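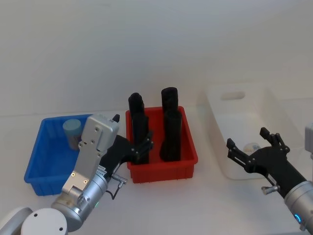
I lived in a shared house called Fotstead for four years, and people still ask me whether it was a cult. It was not a cult. We couldn't agree on what to do with the compost, so I don't think we would have managed a cult.

What it was, I've had trouble putting into words. On paper we were an intentional community: 11 adults, one big crooked farmhouse, two acres that mostly grew thistles, and a shared bank account at the credit union over in Risden. We ate dinner together most nights. We had a meeting every other week. We had a written agreement that took up two pages when I moved in and a good deal more by the time I left.

I've been gone a while now and I miss it more than I expected to, so I wanted to write some of it down before I turn it all into a nice story in my head.

The first thing I'd want to tell anyone thinking of moving into a place like this is that the big beliefs hardly ever come up. I arrived with a backpack full of books about cooperation and human nature, ready to sit up late and talk about whether people are born to share or have to be taught. We did that maybe twice. The rest of the time we talked about dishes, and whose turn it was to drive to the feed store, and if the upstairs heater should be on before October. I was a little let down at first. Then I started to notice that the heater argument was the human nature argument, just with a thermostat in it. One person grew up in a cold house and thought being warm was wasteful. Another grew up in a cold house and had sworn she would never be cold again. Same childhood, pretty much, and they came out of it on opposite sides of the hallway!

I used to believe some people were simply built for this kind of life. I thought I was one of them (I'm easygoing, I like company, I don't mind hair in the drain as long as I don't have to look at it). I don't believe that so much anymore. The person I would have picked as the least suited, a quiet guy who kept his own butter in his own room, ended up staying longer than any of us. As far as I know he's still there. The ones who hugged everybody on the first night were usually gone by spring.

We decided things by consensus, and I have mixed feelings about that. When it worked it was lovely. I remember one evening when we had to decide whether to let a family with a baby move in, and it had gotten late, and one by one everybody said what they were afraid of. Noise, mostly. And at the end of it we all just sort of knew, and we said yes, and I walked out to the porch feeling like I'd been part of something very old. I'd never had that feeling from voting.

But I also remember spending 50 minutes on a sponge. Was it the counter sponge or the floor sponge, who had moved it, was moving it a sign of something deeper. I wish I were exaggerating. What bothers me now is how often consensus meant that whoever could stand the discomfort longest got their way. I'm a person who can't stand discomfort at all, so I agreed to a lot of things. I agreed to no onions for an entire winter.

In my second year a few of us took the bus to Ullo, which is a much bigger community and has been going for decades. They had jobs and work credits and a laundry schedule painted right on the wall. I went expecting to find it stiff. I came home jealous. Everyone there knew what they owed and what they were owed, and once they had done their part they went off and played cards and didn't feel bad about it. At Fotstead we thought rules would spoil the spirit of the place, so instead of rules we had sighing. Someone would wash your pan and sigh. You'd hear it from the stairs.

I brought this up at the next meeting and we tried a chore wheel. It lasted until the arrow fell off.

The money part was easier than outsiders imagine. We each put in a share of what we earned, and people with less put in less, and in all that time I can only think of one real fight over it. I had been so sure money would be the taboo that cracked us open. The things people truly couldn't talk about were smaller and closer to the skin - who was lonely, who wasn't being invited on walks, who had said they loved the house and had started looking at apartments. I did that last one myself. I looked at apartments for months with the laptop tilted away from the door, and then I'd go down and stir the soup and talk about next year's beans.

I don't have a good reason for leaving. I got tired. I wanted to come home and have the kitchen be exactly how I left it, even if how I left it was bad. So I found a one-bedroom on the second floor above Siddiqui Shoe Repair, and on my first night I ate cereal standing up and listened to the refrigerator. It was wonderful for a week or so, and after that it was very quiet.

Some things stuck. I still cook too much rice. I can't throw out a jar. When a friend tells me about a problem I catch myself asking, "And what do you need from the group?" and there is no group, it's just me and her in a parked car. I knock on my downstairs neighbor's door with leftovers, and I think he was alarmed the first time, but now he gives the containers back washed.

I get asked if I'd do it again, and my answer changes with the weather. I'd want fewer meetings and a painted laundry schedule. I'd want to be braver about onions. There's a newer house starting up on the far side of Risden, and they have a potluck next month, and I've told them I'll bring the beans.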